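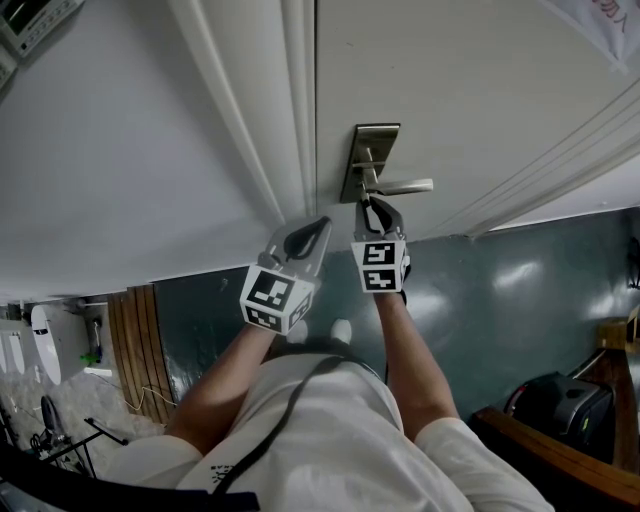

Section 3. Fitting the door closer

Before you start, read the parts list and check that the Plesix closer is the right size for your door. The steps are the same for a door with a round knob or with a metal lever on a rectangular plate, as on the white door shown.

1. Hold the paper template at the top corner and mark the holes.
2. Drill the holes and fix the body with four screws.
3. Join the arm – do not force it.

Note: order the longer arm as part 1528.

Caution: never remove the speed screw fully, oil will come out.

Guides > Doors and Locks
3 min read

Related
Adjusting the closing speed
Oiling a stiff hinge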